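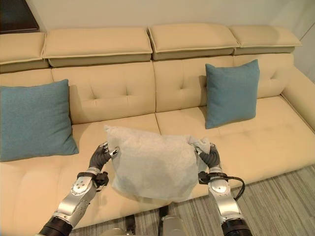

Skidel (comic strip)

Search this wiki Go Search

Skidel is a political comic strip written and drawn by Pascal Fröhlich and set in the council chamber of Ninthorpe, a made-up port town. It ran in the weekly Demton from an October issue until the paper closed, for a total of 204 strips. Each strip has four panels, with a fifth added during election campaigns.

Print this page | E-mail this page

Premise
The title character is a heron elected to the council by a clerical error. Skidel cannot speak, and the other members read its silence as support for whatever motion is on the table. Its main rival is Mayor Wegener, a badger who wears a chain of office that grows by one link in each story. The chain is first shown touching the floor in strip 79.

Style
Fröhlich drew in ink with a dip pen and lettered by hand. Party membership is shown by the pattern of a character's necktie, a device taken from older newspaper cartoons. Characters who change party wear both ties until the end of the story. Backgrounds are left blank except in scenes set at the harbor.
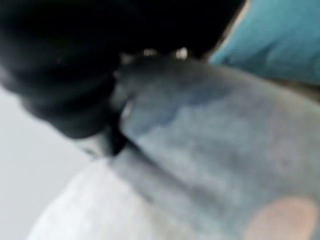
Why does Skidel have no necktie?
The character sits as an independent, and the strip gives ties only to members of a party.

Publication
The first 25 strips were printed in black and white. A second color, dull red, was added later and used mainly for the mayor's chain and for ballot papers. One collected volume was issued in a print run of 800 copies. It leaves out the budget story, which Fröhlich redrew for the book but did not finish. The original version of that story appeared only in the newspaper.

See also
Animal characters in political cartoons
Four-panel comics

Print this page | E-mail this page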